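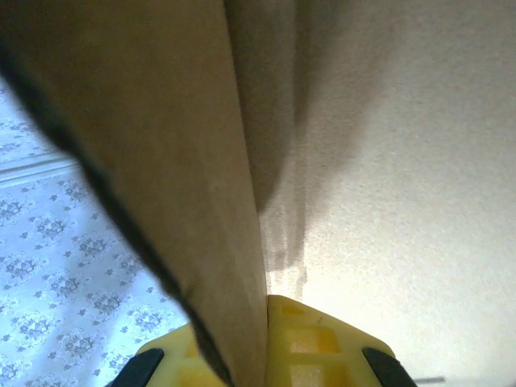
3/6/23
Workshop notebook, Zanbridge bench. Entry by the packing side.

Carried on with the folding tests for the Ikmont cartons. The question is still which way to put the crease so the brown wrap lies down against the pale board and stays there. Last week's lot sprang back overnight and had to be done again.

Tried three ways today:

Folded by hand, no score. Quick, but the crease wanders and the wrap ends up out of square by the far corner.

Scored lightly with the bone folder, then folded. Much better. The wrap closes up tight to the board. Two sheets cracked on the outside of the fold, both cut across the grain.

Scored and left under the long weight for 90 minutes. Best result so far. Opened up a little when the weight came off, then stopped.

Grain direction matters more than I had allowed for in January. Mark it in pencil on every sheet before cutting, on the inside where it won't show. The Sorrentino stock has no marking at all, so bend a corner both ways and feel for the easy one.

Edges: the guillotine is leaving a rough edge on the heavier paper. Changed to the knife and steel rule for the last dozen and they came out cleaner – slower though. Blade wants sharpening before the main run. Until then keep the guillotine for board only.

Stock book says 2,832 sheets of brown left, almost 100 of them with damp corners from the bottom shelf. Put those aside for padding. Don't send any to Virix.

To do:
- ask about sharpening
- second long weight, same size as the first
- repeat the third method with the fold the other way round
- look at yesterday's samples before anything is glued

Glue not tried yet. Would sooner see how the folds sit after a couple of days.

© Zanbridge Workshop – contact the bench office – Back to top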